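Ulora 3-Zone Glass Cooktop: Long-Term Review
By Dayana Palomino
Updated 2019-05-22

We use cookies to improve your experience. By continuing to browse this site you accept our cookie policy. [Accept] [Settings]

The Ulora is a drop-in radiant cooktop with a ceramic glass surface and touch controls. I bought mine in December for $685, delivered, and have used it daily as the only cooking surface in the house. It replaced a Landon coil range that had two dead elements.

Installation needs a hardwired connection. The template in the box was accurate and the unit dropped into the existing cutout after light filing at one corner. The clamps underneath are soft steel and strip if you use a driver, so tighten them by hand. The supply cable is short. Check where your junction box sits before the old range comes out.

The large zone is rated at 3,000 watts. Low settings are less convincing. The element cycles on and off in long intervals, and a thin saucepan of milk will catch on level 2. A heavy pan evens this out.

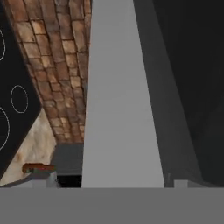
Can it be used with cast iron?

Cast iron works well on all zones, provided the base is flat and you lift the pan instead of dragging it. Enameled pieces with a worn foot ring should be checked for rough spots first.

The timer runs to 60 minutes and shuts off the selected zone when it ends. It cannot be paused. The touch keys ignore wet fingers, and a boilover across the panel shuts down everything, with a beep that cannot be disabled.

Cleaning is routine. Starch wipes off with a damp cloth once the glass has cooled. Burned sugar needs a razor scraper held at a low angle. I have one fine scratch near the front edge, from a grain of salt under a stockpot.

The closest competitor is the Ozoliņš model sold through Andulbridge. It simmers better and has a longer cable, but the timer covers only one zone. Buyers who make a lot of sauces should look at that one first. For boiling, frying and general use, the Ulora is adequate for the price.

Rating: 3 out of 5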